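4.2 Reading Hard Passages at Home

The second group of interviews was made with households from the Trollby parish who follow the daily lectionary in the last weeks of the church year. In November the readings turn to ruin and judgment, and we asked how families speak of them at the table. Most said that they read the text aloud first and discuss it later, often during small work. 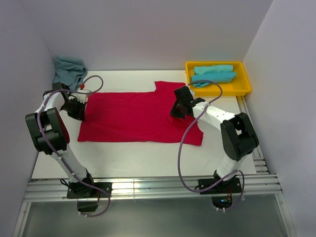
Household work appeared in the interviews more than we had expected. Adanech Zeleke, who coordinated the reading circle at Jemal, advised the members to keep their hands busy while they listened. In her notes the evening begins with plain cloth, such as the red T-shirt lying spread out on the white table, and the psalm is said slowly over it. Several members told us that silence was easier to bear in this way – they did not feel watched when they had no answer.

Of the 36 participants, 10 reported that they skipped the apocalyptic passages completely. The reason was seldom disbelief. They spoke of tiredness, of illness in the family, and of a fear that children would sleep badly.
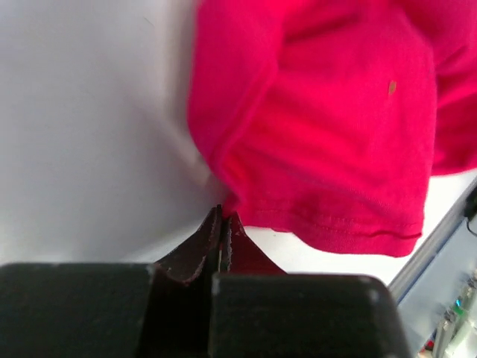 Figure 2. Magenta-pink garment with a stitched hem, on a white surface.

A different pattern was found in the Virketel circle, where the passages were read together with the Gospel of the same Sunday. Here the members described the texts as "heavy but not closed". For seven of them, the promise at the end of the chapter was the part which they remembered after one week, while the images of war and falling stars had become weak.

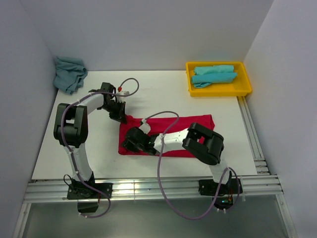
Figure 3. Table with two robotic arms and a red cloth.

We do not claim that one practice is better for faith than the other. The circles differed in age and in the length of their meetings, and the leader at Skernent changed during the study. The question of how preaching influences reading at home is treated in Section 5.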